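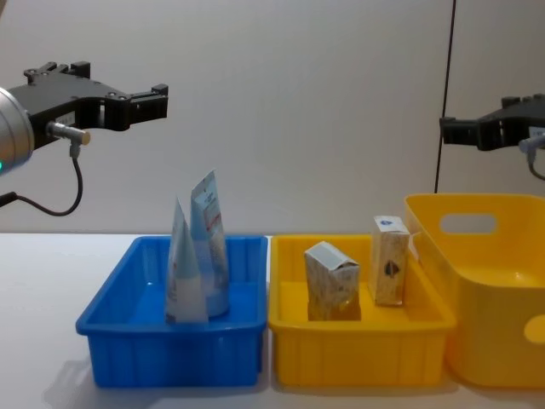 So I finally made it to the open day at the Curnitz paper mill, after missing it last August because of a flat tire (long story, my own fault). Karlijn De Graaf drove this time, which meant we got there before the doors opened and had to stand in the parking lot eating her cheese rolls.

The tour leaves every 15 minutes and costs 4 dollars. Our guide was Emlyn Samuel, who has worked at the mill for 18 years and talks louder than the machines. We started in the pulp room, and wow, the smell! Kind of like wet cardboard and boiled cabbage, and it stayed in my sweater all the way home.

My favorite part was the drying hall. The paper comes off the rollers so fast it looks like it isn't moving at all, and then you spot a tiny speck zip past. Karlijn asked what happens when it tears – it does, more than they'd like – and Emlyn told us about a night shift that spent until sunrise pulling scraps out of the rollers by hand.

After that you get to make your own sheet in the old workshop. Mine came out lumpy with a thumbprint in one corner. Karlijn's was perfect, of course.

The café ran out of soup by noon, so go early or bring lunch. The shop sells seconds by the bag, and I bought two bags of cream envelopes. I now have to start writing letters to people.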